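Shares 14 | Comments 7

Giremport kitchen may try its robot on a computer before paying for one

I stopped by the Giremport shared kitchen on Wednesday to hear how the equipment plan is coming along, and wow, it has grown since March! What started as a chat about replacing a tired old dishwasher is now a full-blown discussion about whether a two-armed robot belongs in the next budget (right there between the shelving and the new floor mats).

The short version is that no order has been placed. The kitchen has 4 quotes in hand and would like to spend the next 60 days testing the idea in simulation before it signs anything. I'm told the modeling license eats up roughly 7 percent of the equipment money, and I'll admit I winced a little at that. Then I heard what the arms cost and stopped wincing.

The supplier at the top of the list is Rulero, which would lease the machine and throw in training. Ferar is cheaper up front but charges separately for hands, and the hands are where the money goes. A fancy one with jointed fingers and a thumb costs a good deal more than a plain two-jaw gripper, and the kitchen wants to know if it would ever need all those fingers just to put away pans and wipe down shelves.

So the budget now has two lines for the same job, one with fingers and one without, and the simulated kitchen is supposed to help pick between them. I got to look over a shoulder for a while and loved it. Low storage is what everybody kept coming back to, with lots of talk about reach and how much floor space to leave beside the cabinets. If the layout has to change, that's a carpentry bill, and Ó Néill has already been asked to price one.

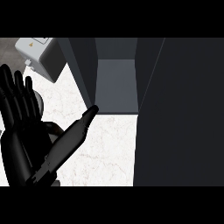
What happens next

The plan goes back for another look once the simulation runs are done. Service visits still need a number next to them, and so does insurance, which I hadn't even thought of! The dishwasher gets replaced either way. If you rent time in the kitchen and have opinions about fingers, the comment sheet is on the board by the side door.

7 comments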